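Mobile Manipulation > Safety and Site Practice
Thread: Floor rules for laundry cells, draft 2, comments wanted

cdelacroix
Posted Mar 5, 2025

We are rewriting the floor rules for the home-task cells at Trulby. The old sheet was written for fixed arms on benches and says almost nothing about a mobile base with two arms carrying soft goods. Draft text for the laundry cell:

1. Fixture positions are marked with floor tape. The fixture goes back to its marks before every run.
2. No cable on the carpet inside the travel area. A cable outside the travel area is coiled and tied, or covered.
3. No drinks, cups or loose items on the floor of the room, travel area or not.
4. The load in the hand may not hang low enough to reach the wheels or the floor at any point of the route.
5. Travel speed with a load in either hand is limited to 500 mm/s. Within arm's reach of a fixture, 366 mm/s.
6. One person holds the stop. That person does nothing else during the run.

The task this is written around is basket loading: carry a bundle of clothes from the pickup point to the basket on the low cabinet and release it inside the rim.
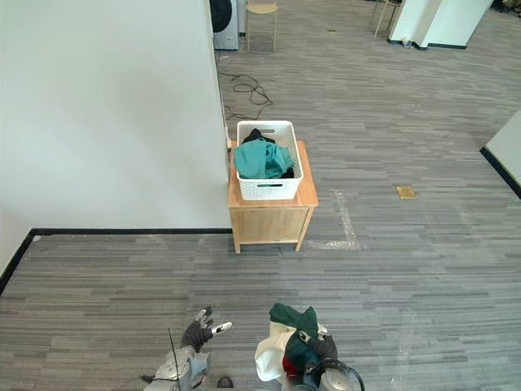

grukum_ops
Rule 4 can't be checked as written. "Low enough to reach the wheels" depends on the garment, and a sleeve can drop out of a bundle halfway along. Give a minimum clearance between the lowest point of cloth and the floor, and say when it is measured. We measure once after the grasp and once at the stop before release.

cdelacroix
Accepted. I had a number in the first draft and took it out because we could not agree on one for bedsheets. I could put garments and sheets in separate rules.

hexnut_b
Separate rules, please. Sheets are a different problem and the clothing rule shouldn't wait for them.

I don't agree with 3 as drafted. A rule covering the whole room gets ignored within a week. Limit it to the travel area plus a margin, and mark the margin.

cdelacroix
The margin is where I get stuck. Our base has drifted past the travel area twice on carpet after a localization fault. Neither case hit anything. A margin sized for that fault takes up most of the room, so I wrote "room".

hexnut_b
Then the fault is the thing to fix. A housekeeping rule is a weak control for a base that leaves its area. Put a hard boundary in the controller, have it stop on crossing, and keep the housekeeping rule small enough that people will follow it.

paldry
Both. The boundary depends on the same localization that failed. If the base believes it is inside the area, it will not stop. We run a separate bumper circuit for that case, and it still won't detect a cable.

On rule 2, "coiled and tied, or covered" leaves a choice to whoever is in a hurry. At Flidstead the wording is "routed along the wall and fixed". A tied coil still gets dragged when someone moves the equipment at the other end.

cdelacroix
Good wording. I will take it, with one change: fixed at both ends and at every corner.

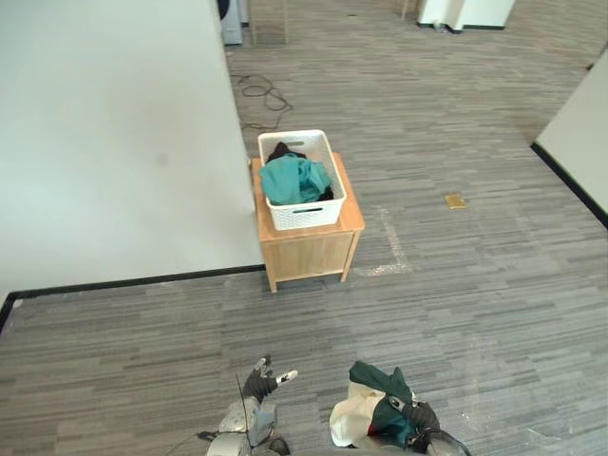 The other part I want reviewed is rule 1. Tape on carpet lifts at the corners after enough passes and gets hard to see before it gets replaced. I am considering a replacement interval of 2,000 runs or one month, whichever comes first, plus a visual check at the start of each shift. The check would be a line on the shift sheet with initials.

There is also the question of what sits on the fixture. The marks locate the cabinet and say nothing about the basket on top of it. If the basket ends up near the back edge, the arm has to reach farther over the cabinet to release, and the base tends to creep forward to make up the distance. I would add: "Basket position on the fixture is recorded with the run."

grukum_ops
Record it or fix it? If you are training on varied placements, you want it varied and recorded. If this is an acceptance test, you want it fixed. The sheet should say which kind of run it applies to.

cdelacroix
Collection runs only. Acceptance tests have their own sheet, based on the Doucet one.

hexnut_b
The run count is fine for tape. Drop "or one month". You will have cells that sit idle and get retaped for nothing.

paldry
Keep the month. Idle cells get vacuumed and walked on.

cdelacroix
Keeping the month for now. Rule 3 stays at "room" until the bumper circuit is in, then I will reopen it. Draft 3 goes up in April with the clearance figure for garments. Sheets will be a separate document.

If anyone has measured stopping distance on loop carpet with both arms extended, please post the figures and the base mass.

Cletus Delacroix
Trulby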